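Bulano Laundry Cell: Setup and Maintenance Data Card

Maintained by: Gemma Nuttall, Haslam Laboratory
Last revised: 16 February 2021

Purpose

This card accompanies the Bulano recordings and sets out how the cell is prepared and serviced. It applies to 412 recorded episodes of loading and unloading at a stacked washer-dryer. Episodes collected before the hand was refitted are held separately under the name Ralel.

Preparation of the cell

The operator shall confirm that the forearm label matches the entry in the equipment log. The finger joints are then moved through their full range at low speed. Any joint that stops short of its recorded limit is reported to Alfie Sedgwick before work continues.

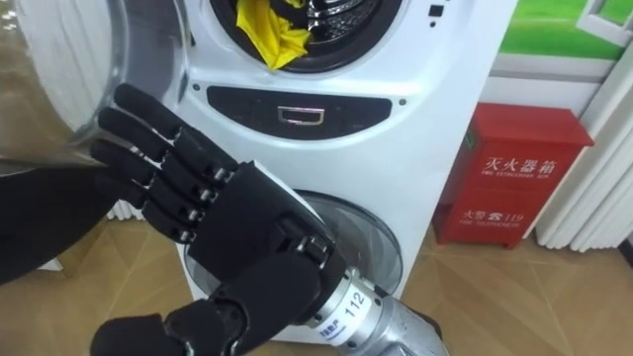

Hand 112 at the washer-dryer, upper door open, with a yellow cloth at the lip of the drum.

The approach path must clear the open glass door and the rubber gasket. If the appliance is moved, the path is to be taught again from the start position. Access to the fire extinguisher box beside the appliance must be kept free at all times.

Routine care

Knuckle pins are inspected every 42 operating hours. Lint is removed from the finger links with a dry brush; solvents are not permitted. The wrist fasteners are checked at the same interval.

Known limitations

In 31 episodes the wrist reading was not saved. These are marked in the index and should be excluded from force studies.

Requests for corrections should be sent to the maintainer with the episode number.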